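Vanilla labelling, a short thread. I went through the ice cream freezer at the Barnport shop in August and read the back of every tub that said vanilla on the front.
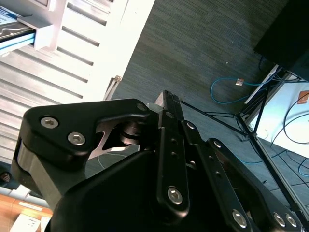 2/ The wording matters. "Vanilla ice cream" should get its flavour from vanilla. "Vanilla flavour" can get it from something else, usually vanillin made in a plant. Both can carry a flower on the lid, and most do.

3/ Of 11 tubs, four listed vanilla extract. Six listed "flavouring" with no further detail. The last, Gerkitz Classic, listed both, with the extract after the flavouring.

4/ Ingredients go in descending order by weight, so there is less extract than flavouring in the Gerkitz tub. The order does not tell you how much less.

5/ Black specks are a poor guide. They are often ground pods left over once the extract has been taken out. Trarier puts "exhausted vanilla bean pieces" on its label, the clearest wording I found. They add colour and very little taste.

6/ Price was not much help either. The dearest tub used flavouring. Joseph own-label used extract and cost almost 60 per cent less for the same volume.

7/ Vanillin is the main flavour compound in the pod, so the made version is the same molecule. Extract carries many other compounds in small amounts. In a cold, sweet, fatty food they are hard to pick out - custard shows them better.

8/ Custard powders next. The Barnport shop stocks four.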